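Home | Talks | Clubs | Resources | Contact

Filed under: Student Robotics, Speaker Notes

Stircombe robotics club: teaching a gripper to pick up thin things
Notes for the November slot, 16 minutes, keep moving
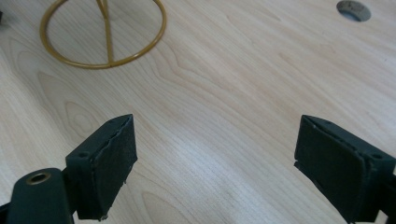 Slide 1. Fingers open, foam pads on, gold wire stand still out ahead on the left.

Say hi, say where we're from. Club of mostly juniors, meets after school, 8 in the group this year.

What we wanted: hand-held gripper, collect grabs by hand, train on them later. Project name is Duller. Long story, skip unless asked.

Why wire things. Blocks were too easy. A ring lying flat on a table is mean - hardly any height, nothing to squeeze. The rod is the part you can get hold of. Ask the room where they'd grab it, wait for hands.

Point at the pads. Foam frays, see the right side of the left one. We change them when the fuzz gets long. Used to change them never, bad idea, grip went off and we blamed the code for two weeks.

Table next. Pale wood, light washes out the grain in the middle. Thin shadows under the ring are faint. Students thought shadow would help find the edge, we're still argueing about that one.

Numbers slide. 263 grabs kept so far. Target is 3000 by spring. Don't apologize for the gap!! Say how we throw stuff out: hand too fast, ring slid, someone forgot to start recording.

Jibrin = our labeling sheet. Show one row only. Last time I showed the whole thing and lost them.

Rules the kids wrote:
- open all the way before you go in
- come in slow, pads just over the table
- no second try in the same recording, start over

If time: Plitamura challenge, rods and hoops round, what we'd enter and what we wouldn't. If no time go stright to questions.

Likely questions: cost (say handout, p. 2), how many sessions, can younger kids do it. Yes to the last one, with a shorter session.

Leave the sign-up sheet by the door. Get the adapter back!

Print this page | E-mail this page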